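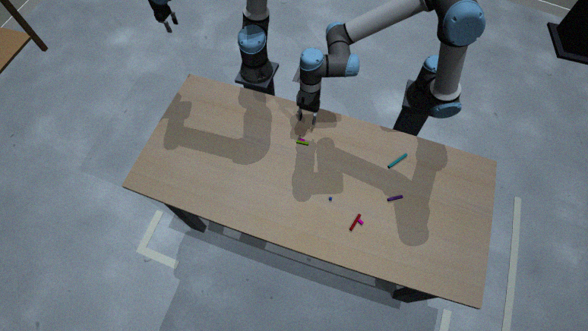
wood table, two arms along the far side, concrete floor

Ok thread. Been in the Taravden town archive all week reading letters people sent to the police without signing them. 1/

The box is 211 letters, nearly all against women who worked as healers or wet nurses. Mostly 1890s up to the war. Handwriting is awful. My eyes are gone.

First one I pulled says the widow on Ersoy lane "takes in girls from out of town and they leave thinner." Thats it. Whole letter. Police opened a file anyway.

File on her runs 9 years. Never charged. Somebody kept adding to it. Laundry seen at night, a doctor's coat on a hook, a cousin in Vellmont who "knows things" 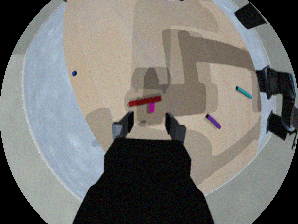 dark red bar up by the fingers

Back to it. Veerle Boersma did the only real study of these and she thinks a lot of the unsigned ones came from other healers. Competition, basically. I wasnt convinced until letter 4.

Letter 4 lists the widow's prices. All of them. To the penny. What neighbor knows that??

Also same spelling mistake (docter, with an e) in a SIGNED complaint from a licensed midwife two streets over, same August. Not proof. But come on.

Şengül Öztürkmen asked me yesterday if the police ever believed any of this. Mixed. One clerk writes "spite" in the margin over and over. The next clerk sends a man round every single time.

The spite clerk is my favorite person in the whole archive. No name, just a loopy initial, maybe a P maybe an R 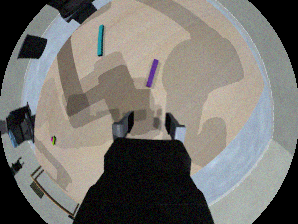 round view, fingers open

What gets me is the women themselves barely show up. You get two lines of statement, taken down by a cop, in cop words. "Denies everything. Was peeling potatoes."

One exception. A healer from Premordale wrote back in 1908, four pages, furious, demanding to see the letter about her. They said no. She asked again. They said no agian.

Her reply to the second no is missing from the folder. There's a receipt for it so it did exist. If anyone has worked with the Vellmont district papers pls message me, I think it got sent up there

More Monday, reading room is closing and they want the box back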